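February, open afternoon, written up the same evening

Well, the visitors from Varnau came and I think they went home happy! Umesh Bansal did the welcome and the safety talk, and I had the demo corner with the hand-held gripper (the orange ribbed parts always get the attention, everyone wants to squeeze them). I'd put 10 minutes aside per group and overran with every single one, sorry Umesh.

I kept the task simple, a flat black rectangle held upright in front of the metal panel with the stickers on it. People asked far better questions than I'd prepared for. One chap wanted to know why we bother with the printed markers on the fingers, so I did the bit about working out how far the jaws are open, and then he wanted the maths as well.

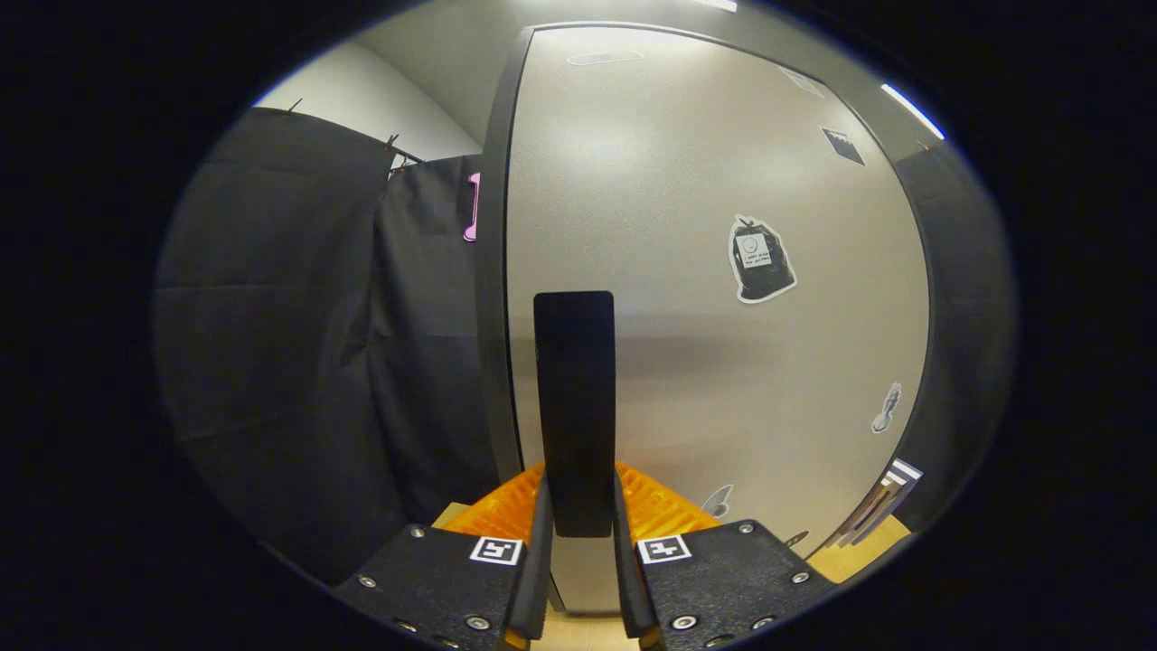 The other big question was shiny surfaces, and I had to admit we haven't sorted those yet. Reflections still worry me more than the grip does. Ulex want 50 more runs with the curtains up and I'd like the same again without them, so we can compare properly.

To do: recharge everything, find the spare finger pads, send the Palholm lot the notes I promised them. Run 1349 needs relabelling, my fault, I was talking.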